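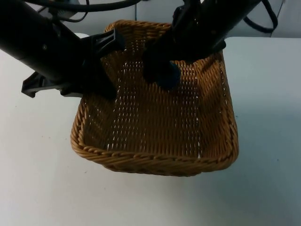 When a bench arm catches the basket
Workshop tips from the Irncombe tool bench

We keep a pair of small robot arms on the bench for sorting and tidying jobs, and most of the trouble we have with them involves baskets. In May the left arm came down on a basket rim in place of the ball it was meant to pick up, and it kept pushing. The basket slid, the arm stalled, and 12 minutes later the shoulder motor was too hot to touch. The tips below come from sorting that out. They apply to most small arms with two-finger grippers.

Stop it first
Hit the stop button before you reach for anything. Do not pull the basket out while the arm is still pushing. A stalled arm can jump when the load comes off, and the fingertips are hard enough to break a nail. On our Cluvier controller the stop button holds the joints where they are, so the arm won't drop. Some controllers cut the power completely and the arm falls. Find out which kind you have, and if it's the second kind, get a hand under the forearm before you press.

Let the motor cool
Give it a good long rest with the power off. If the housing smells burnt or the joint feels gritty when you turn it by hand, leave it off and get the motor checked.

Free the rim
Woven baskets are harder to get loose than plastic tubs. Ribbed fingers can work their way into the braid. Open the gripper a little by hand if yours allows it, then lift the arm straight up. Dragging it sideways pulls strands out. Loose ends can be tucked back in with a blunt needle and a dot of wood glue.

Check where the basket is sitting
This was our real fault. The positions had been saved with the Fitzgerald basket, which has straight sides, and someone had swapped in one with sides that lean outward. The rim ended up further to the left than the arm expected, and the fingers came down on it on the way to the ball.
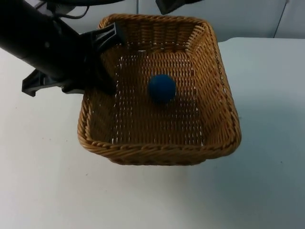
The fix took very little time. We saved the positions again with the new basket in place and raised the travel height so both arms clear the braid before they move across. We also marked the corners of the basket on the table with low-tack tape. Put the tape under the base, not around the rim, or you will line it up differently every time you stand somewhere else.

Keep the basket from sliding
A light basket moves at the first touch, and after that every saved position is wrong. A square of rubber shelf liner under the base is usually enough. If it still creeps, put a 400 gram beanbag in one corner, well away from where the fingers go.

Turn the force limit down
Ours had been left at the factory setting of 90 percent. For soft balls and other light things that is far more than you need. We now start low and go up in small steps until the gripper holds. The Indik fingertips we use have a bit of give in them, so they need less again.

Look at the cables
Run each arm slowly through its full reach and watch the loops. They should move freely and never pull tight or hang low enough to catch on the other arm. After a stall, look closely at the plugs. One of ours had backed halfway out and would have given us a second fault the same week.

Before you start again
Run the job empty at slow speed, with a finger on the stop button. Then run it with one ball in the basket. If both passes are clean, bring the speed back up. We do this with any new container now, including ones that look the same as the old one – baskets from the same stack can differ by 2 centimeters at the rim.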